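Against the capsule kitchen

My sister-in-law sent me the link, so I blame her. It was one of those long home pages where a woman in a linen apron explains that she got rid of nearly everything in her kitchen and now feels lighter. She kept one pot, one pan, one knife, a wooden spoon and a bowl. There was a course you could buy. The course was $81, and I'll say right now that I didn't buy it, but I read every free thing on the site over two evenings, which has to count for something.

I have been hearing some version of this for years. Own less, cook more. The clutter is what's stopping you. If your counters were bare you would come home from work and make a nice soup. I've never believed it, and this summer I decided to at least try it before complaining, so in June I boxed up most of my kitchen and put the boxes in the hall closet. Twenty-seven days was the plan, because that was how long the free version of the "reset" ran. Why 27 I have no idea. The page says it's how long a habit takes. It doesn't say who found that out.

The first thing I noticed was the washing. If you own one pot, you wash one pot, and then you wash it again, and then you wash it while something else goes cold. I made rice, tipped it into the bowl, washed the pot, made beans in the pot, and then had no bowl for the beans. The linen apron woman would say I should be making one-pot meals. Fine. I like a one-pot meal. I don't like fourteen of them in a row, and by the second week everything I ate was brown and needed a spoon.

The second thing was the knife. I own a Sallano chef's knife that I bought on sale and a little Navarro paring knife that came free with something. The rules said keep the one you love. I love the big one, in the sense that it cost more. Have you ever tried to take the eyes out of a potato with a chef's knife? I cheated on day four and went into the hall closet for the little one, and it never went back in the box.

I did go to a talk. The library had one on home organizing, and Comfort Mahama, who I used to work with, wanted company. The speaker had slides of her own kitchen before and after. In the before picture there was a toaster, a fruit bowl, some mail. It looked like a kitchen where people ate. In the after picture there was a plant. Comfort leaned over and asked where the toaster went and I said probably in a cupboard, and she said then what's the difference? She had put her finger on my whole problem with it. A toaster in a cupboard is a toaster you have to lift out every morning. I did that for 27 days with mine (the toaster wasn't allowed at all, strictly, but I have limits) and all it got me was crumbs on the cupboard floor.

The other claim, the one that really gets up my nose, is the one about numbers. The page says the average kitchen holds 2,522 objects. I'd love to know who went around and looked. Is a toothpick an object? Is a box of toothpicks one? If you count every grain of rice I suppose mine holds a good deal more. A figure that exact with no source attached makes me trust the rest of the page less, and the rest of the page wasn't doing well to begin with.
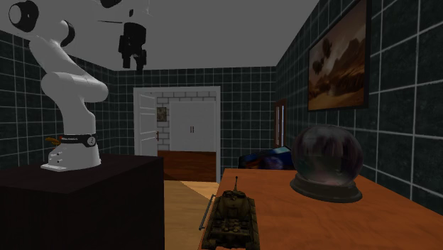
Orange-brown top, one slim grey bar handle, dark green tile on the walls.
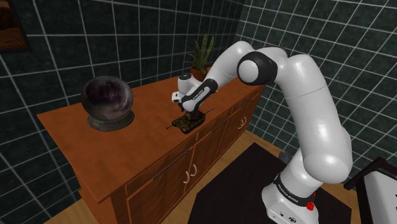 Does owning fewer kitchen things make you cook more?

In my case it made me cook less. I ate out or had cereal more often in those weeks than I had in the spring, mostly to get out of washing the pot again. I can believe it helps someone who has four colanders and can't open a drawer. I had one colander and missed it badly.

To be fair to the apron woman, a few things did stay in the box when it was over. I had a garlic press I never liked, an egg slicer, and a Killia spiral cutter that I used once on a zucchini and then spent a long time cleaning. Those went to the thrift store. Also a set of plastic tubs with no lids, and some lids with no tubs, which I'd been keeping in the belief that they would find each other. So yes, I got rid of some junk. I could have done that on a Saturday afternoon without spending most of a month eating lentils out of a mixing bowl.

What I haven't seen on any of these pages is somebody with kids, or somebody who bakes, or somebody whose mother comes over and brings a tray of food that needs a second tray to go home on. Milagros Salazar across the street makes tamales every winter for half the block. She has a steamer the size of a trash can and it lives on top of her refrigerator eleven months of the year, in plain sight, with a dish towel over it. By the rules she ought to give it away, seeing as she doesn't use it "weekly." I told her that and she laughed at me for quite a while.

And the people selling this are selling something. I keep coming back to that. The site that tells you to own one pot has a shop, and in the shop is the pot. It's a Lindska, it's heavy, it comes in a color they call oat, and it costs more than everything I boxed up put together. You're meant to throw out the cheap stuff you already paid for and buy one expensive thing. I don't see how that's owning less in any way my bank would recognize.

My grandmother cooked in a kitchen you could touch both sides of. She had hooks on every wall and pans on every hook, and a drawer that only opened if you put your hip into it. There were jars on the windowsill with buttons in them, right next to the jars with bay leaves in them, and you learned to look before you reached. She cooked twice a day. I don't remember her ever saying she felt weighed down by the sieve.

I'm not claiming a messy kitchen makes you a good cook either. I've known people with every gadget going who live on toast. I just don't think the stuff has very much to do with it, one way or the other. People cook when they have some time, some groceries and somebody to feed, or when they're hungry enough, and I'd like to see the course that fixes the first one.

The boxes are unpacked now, apart from one that's mostly cake tins. I'll get to it. The colander is back on its nail. I made spaghetti the night I hung it up, with the sauce in one pan and the pasta in another, both on the stove at the same time, and I left the whole lot in the sink until morning.

Comments are open. If you did the 27 days and it changed your life, tell me what you ate, and be specific.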